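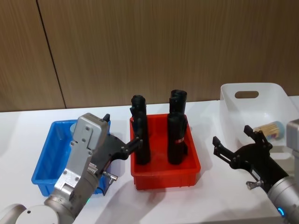
Kolora Match Ball, size 4

The makers call this a "tournament grade" ball. So does every ball in our catalog over $15, so take the label for what it is. We stock the Kolora because it keeps its shape, and our league buyers keep ordering it.

The box promises up to 733 hours of play. We don't know who sat there with a stopwatch. Precious Navarro, who runs our team sales desk, used one for a full season of school practice and says the printing wore off long before the seams gave any trouble.

Size: 4, for youth teams
Panels: stitched
Sold: singly or in bags of 10
Pump and needle: not included, whatever the old listing said

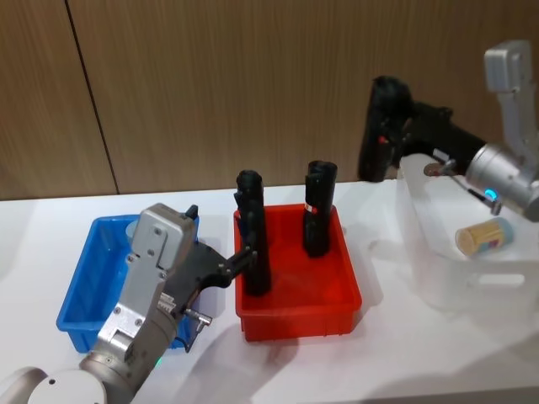

Is it better than the Volier at twice the price? On grass, we couldn't tell. On hard courts the Volier holds up longer, and if that's where you play you should probably pay for it.

The "speed coating" is paint, as far as we can see. Returns accepted on unused balls only.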